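Clumutero Student Placement Guide
Section 4: Setting up a graduate's placement profile

Last changed: 23 December 2025

In this section you make a profile for a student in the final year and connect it with one or more host places. You must have finished Section 3 (school account and access rights). If the school account is still marked "Waiting", the button New Profile stays gray.

4.1 Create the profile

1. Log in and open Students, then Final Year.
2. Click New Profile. Enter the student's name exactly as it is written in the school register.
3. Choose the expected month of graduation.
4. Under Interests, select up to eight fields of work. The list has 93 fields. Emergency services, nursing and social care are together in the group Public Help.
5. Click Save Draft.

Note: A draft is visible only for the school. Host places such as Ostell or Butberg can see the profile only after step 4 in part 4.3.

Caution: Do not change the graduation month after a host place has accepted the student. The agreement will be canceled automatically and the student must apply again.

4.2 Add the personal statement

The statement is a short text in which the student says what he or she wants to do after school, and why. The limit is 786 characters, with spaces. The student should write it alone — the school can correct the spelling, but please leave the student's own words.

1. Open the draft and click Statement.
2. Click Send Link to Student. The link works for eight days.
3. When the student has finished, the field turns green. Read the text and click Confirm.

If the link has expired, repeat step 2. The old text is kept.
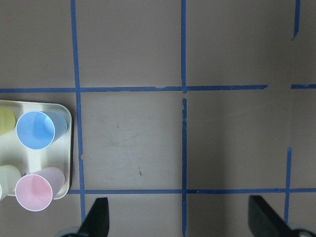 One school office wrote to us that several of its students are undecided and left the statement empty, so the field never turned green and the profiles could not be sent. The office asked whether a student may simply write "I don't know yet."

Yes, this is allowed. The field accepts any text of one sentence or more. For an undecided student you can also tick Open to Suggestions, and the profile will then be shown to hosts in all the selected fields.

4.3 Connect with a host place

1. Open Hosts and type the name or the town.
2. Check the age limit. Some places, for example Tatlı, take only students who are already 18.
3. Click Add to Profile. You can put the hosts in order with the arrows.
4. Click Publish.

The host place gets a message the same day. The answer appears under Replies.

Caution: For students under 18, a parent or guardian must sign Form B before you click Publish. A scanned copy is enough.

If the message "Host not found" appears, check the spelling first. For names with special letters, such as the last letter of Tatlı, you can type the normal letter and the search will still find it. If this does not help, see Section 7.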